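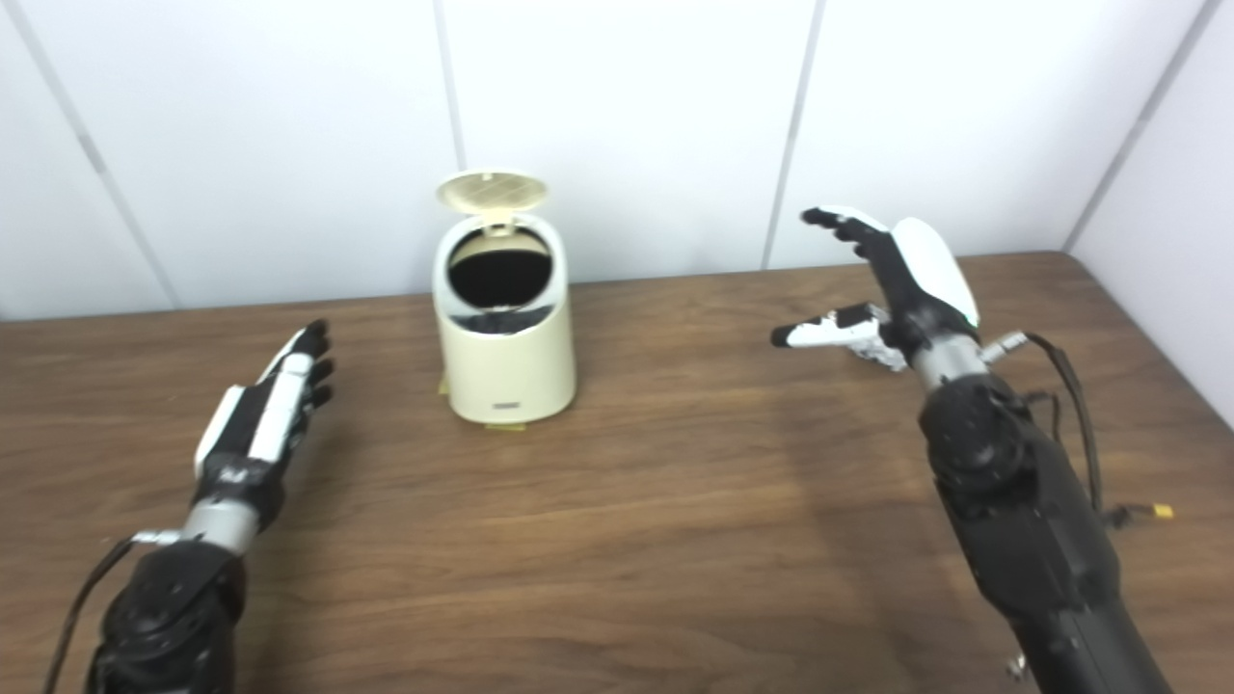 Frequently Asked Questions

Student Robotics Project, Household Tasks Stream

This page answers the questions most often put to the department by students, parents and partner schools. Please read it before writing to the project office. Last revised 2020-05-18.

What is the project?

The Household Tasks Stream is an extracurricular program run by the Department of Engineering at Arboleda College. Students work in teams to teach a two-armed robot to carry out ordinary jobs around the home. Each team is assigned one task for the year and is responsible for planning it, recording demonstrations, training the control software and reporting the results.

Who may apply?

The stream is open to all students enrolled in second year or above, in any faculty. There are 32 places. Students from outside engineering are welcome and have made up a good part of past teams, particularly in the writing and testing roles. First-year students may attend the open sessions but may not operate the equipment.

Do I need to know how to program?

No. Each team of four needs at least one member who is comfortable with Python, and the project office will help to balance teams where this is not the case. The remaining members share the work of setting up the table, operating the arms, checking recordings and keeping the team logbook.

What tasks are on offer this year?

The current tasks are opening and closing a lidded bin, changing a bin liner, folding a tea towel, sorting cutlery and watering a pot plant. Teams may list two preferences on the application form. The liner task is the hardest of the five and is normally given to a team with at least one returning member.

Why do so many of the tasks involve a small bin?

A small bin with a hinged lid allows a team to practise several skills with a single object: approaching with both hands, steadying the body, lifting the lid and handling a soft liner. It also fits comfortably on the work table and is cheap to replace.

What are the pieces of yellow tape on the table for?

They mark where an object is to stand at the beginning of a run. Objects must be returned to their marks before the next run begins. Tape may be moved only at the start of a session, and the new position must be entered in the logbook. Please do not peel up tape left by another team — ask the supervisor on duty first.

How many demonstrations does a team have to record?

The minimum is 40 accepted demonstrations for each stage of a task. A demonstration is accepted when a second member of the team has watched it from start to finish and signed for it. Most teams record well beyond the minimum, and the shared library held 2,000 accepted demonstrations at the close of last year. Failed attempts should be kept and labelled as failures. They are useful to the software teams and do not count against anyone.

Where and when are sessions held?

Sessions are held in the robotics laboratory on the lower floor of the Sisik Building. Each team has one fixed session a week and may book a second through the online calendar. A session missed without notice is released to the waiting list.

What are the safety rules?

All members must complete the safety induction before their first session. Nobody may reach into the work area while the arms are powered. One member stays at the stop button for the whole of every run and has no other duty during that time. Long hair is to be tied back, and lanyards and loose jewellery removed. Cables at the wrists and forearms must be checked before power is switched on. A cable that is pinched, stretched or rubbing is to be reported, and the session does not go ahead until it has been seen to.

May I adjust or repair the hands myself?

No. The finger joints and cover plates are serviced only by laboratory staff. Students may wipe the covers with a dry cloth.

Is there a competition?

Yes. The Mastard Cup is held in November and is open to every team in the stream. Each team performs its task before a panel of judges and answers questions on its logbook. Entry is optional. Marks are given for reliability, for safe conduct and for the clarity of the written report. Speed is used only to separate teams with equal scores.

Does the project count toward my degree?

It may be counted as an elective in some programs. Students should confirm this with their own faculty before the enrolment deadline, as the project office cannot approve credit.

What software do we use?

Recording, playback and labelling are done in Foneo, which is installed on the laboratory computers. It cannot be installed on personal laptops. Training jobs are placed in a queue and usually run overnight.

May family and friends visit?

Visitors are welcome at the open sessions and at the Mastard Cup. They must sign in at the front desk of the Sisik Building and remain behind the floor line while the equipment is in use.

How do I apply?

Application forms are available from the project office and on the department's enrolment page. Applicants will be told of the outcome by email. Those who are not offered a place may ask to be put on the waiting list — places do open up after the first few weeks.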